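From: Theresia Marti
To: transfer-ops list
Date: March 3, 2021
Subject: Re: Compactor short-cycling on textile loads

Nhyira Antwi wrote:

> We run a Moser stationary compactor at the Emden transfer station, two
> open-top hoppers feeding one ram. On mixed commercial waste it behaves.
> On loads with a lot of textile (bedding, clothing, cut-offs from the
> sewing shops) the ram reverses before full stroke. The panel shows 167
> bar at reversal. Relief is set higher than that, so I don't think it is
> the relief. Bales come out light and spring back when the tie wires go
> on. Has anyone changed the reversal setting on these, and is it safe to
> do without the dealer?
>
> Also open to ideas on keeping fabric off the shear bar. We lose a good
> part of the shift clearing it by hand with the unit locked out.

Nhyira,

167 bar is the pressure switch doing its job. On our unit at Modau the reversal point and the relief are set separately, and the switch came from the dealer on the low side. I would not touch it yet. Fabric wedges between the ram face and the shear bar, the pressure climbs early in the stroke, and the switch reads that as a full chamber. If you raise the setting you will get a longer stroke and a bent shear bar.

Check the gap first. Ours had opened up on one side from wear in the lower guide shoes, enough for a bedsheet to get drawn in and fold over. Hussam Majali measured it cold with the ram parked at mid stroke, then again at the shear bar. The two readings did not agree, and that told us it was the shoes and the bar was fine. We replaced the shoes as a pair and shimmed the bar. Early reversals on textile loads dropped off within the week. They did not go away.

The rest was feeding. What we do now, in order:

1. Tip textile loads on the floor, never straight into the hopper. The loader operator spreads the pile and mixes it with cardboard or dry commercial waste.

2. Pull out anything long: curtains, sheets, strapping, carpet edge. These go to the shredder or to the open container. Knit goods such as sweatshirts and jersey are less trouble on the bar but they spring back badly, so they need to be mixed in well. 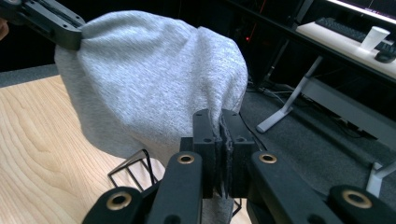

3. Keep the hopper charge below the photo eye. With fabric the eye sees a heap that is mostly air, and the ram starts on a bridge of material that has not dropped. We added 20 seconds of delay to the start timer on textile days.

4. Hold the ram forward at the end of the last stroke before tying off. The Moser panel has a dwell setting for this, in the second menu on ours. Longer dwell does more for springback than more pressure does.

5. Clear the shear bar at every break, main disconnect locked, ram blocked. If you wait until it trips you are cutting out a plug the width of the chamber.

On the safety question: the switch is adjustable with a hex key and there is no seal on ours, but the setting is on the dealer's commissioning sheet. Burgi Lüthi had hers changed by the dealer and got a revised sheet in the file. I would go the same way. The inspector will ask for it.

One more thing to look at is oil temperature. If the early reversals are mostly in the first hour, cold oil is part of it. We are on the thinner winter grade through March and our tank heater comes on at 26 degrees C. Check what yours is set to, and check that it works – ours had a dead element for a whole winter.

Anas El-Sayed at Winudum has the same model with the tapered chamber. Anas, if you are reading, did the taper help with textile or did you end up mixing loads anyway?

Nhyira, please post the gap readings when you have them, both ends, and say which side the hoppers feed from.

Theresia Marti
Modau transfer station, maintenance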